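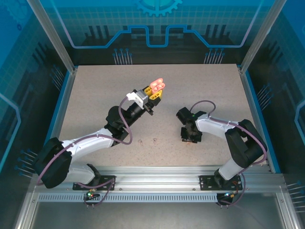

Do you need to know how to program to get any use out of a two-armed tabletop kit? Less than I expected, although you will want some patience and a free evening or two before the arms do anything you'd want to show your family.

I've had a few emails asking about the Mellovo since I mentioned it back in July, and I kept promising a proper write-up, so I'm sitting down with a pot of coffee and getting it done. March 13, 2018, for those of you who keep telling me to date my posts.

Some background for new readers. I spent a good part of my working life in a small shop that put together wiring harnesses, and I have a soft spot for anything that can pick up a little part and put it where it belongs. The Mellovo is a pair of arms on a shared rail, sold by Wurka as a teaching and tinkering kit. You can buy it as a bare set of arms and rail, or you can pay extra for the enclosure with the printed walls. I wanted the enclosure from the minute I saw it (yes, the blue circuit artwork is a bit much, and yes, I love it). My wife says it looks like the lobby of a bank in a science fiction movie.

The kit arrived in two boxes from Trerkeo, the reseller I used, and they were packed beautifully. Every bag of screws had a label with the page number of the manual on it, and I wish every company on earth would do that. The manual itself is 70 pages and it's good right up until the cable section, where it gets vague in a hurry. The drawing shows the cable going neatly down the arm and doesn't tell you how much slack to leave. I left too little the first time. The wrist turned, the cable went tight, and the arm stopped itself and blinked at me. So I undid all the clips and did it over with a nice big loop up at the wrist, and it has behaved since. If you take one thing from this long post, leave a big loop!

**Getting it moving**

The software goes on an ordinary laptop. You get a screen with a slider for each joint, and you can save a position, move to the next one, save that, and play the whole thing back. I had the left arm waving inside of an hour. Getting the two arms to share the table without bumping elbows took me the rest of the weekend, and I'll admit I went to bed grumpy on the first night. There's a setting called "shared zone" buried three menus down that makes one arm wait until the other is out of the way, and it should be switched on from the factory as far as I'm concerned. I wrote to Wurka about it and got a friendly reply the next morning, so maybe they'll change it.

Each arm will lift 300 grams with the elbow bent, and less when it's reaching way out. That doesn't sound like much, and if you're hoping to have it hand you a can of soup you'll be let down. For small parts it's plenty. I've been working mostly with little pink pieces, because my eyes aren't what they were and pink shows up wonderfully against that speckled beige top.

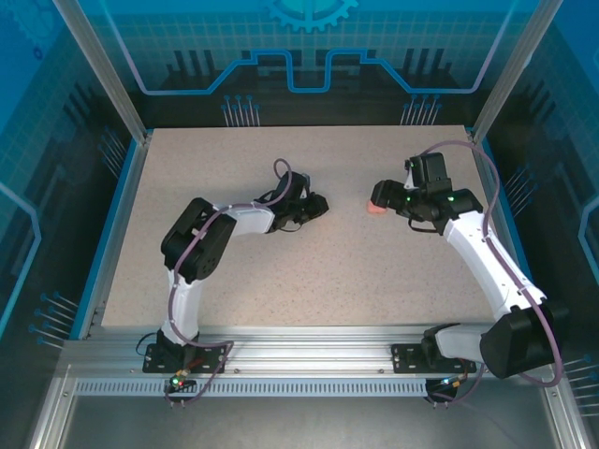 *Both arms at work on the Mellovo, with the pink part in the right gripper.*

What I've been after is a hand-off. One arm picks the piece up, brings it to the middle, the other one takes it. People do this without thinking a hundred times a day, and it's humbling to find out how many separate little decisions are in there. Who lets go first? How hard is the other one holding on when that happens? I dropped an awful lot of pink pieces. The trick that helped me most was to slow everything down for the last inch and add a short pause before the first gripper opens. It looks very polite, as if they were checking with each other.

The grippers are the part I'd most like to see improved. The plain ones close nicely, but they're slick on smooth plastic. Meléndez makes replacement fingers that a lot of owners on the forum swear by, and I've had good luck with them, though fitting them involves a very tiny screw and I spent a while on my hands and knees with a flashlight.

**The money question**

I paid $500 for the arms and rail and $306 for the enclosure. That second number made me swallow hard, I won't lie to you. You can certainly get by without it if you have a sturdy bench and no cat. We have a cat.

A few smaller things, in no order at all:

- The motors have a whine to them. It doesn't bother me, but I wouldn't run it in a bedroom.
- The little status lights on the wrists are handy when you're hunting for which joint is sulking.
- The rail needs a snug-up with the hex key every so often. Mine worked a bit loose after the first month.
- Save your positions under names you'll understand later. I have a file called "new new good" and I have no idea what it does.

Would I buy it again? I would, and I'd buy the spare cable set along with it, as the shipping costs nearly as much as the cables when you order them alone. Next I want to try having one arm hold a connector steady while the other brings the mating half to it, the way we used to do it by hand at the shop. I've got the parts in a coffee can already. If any of you have managed it, please write and tell me what speed you ran it at.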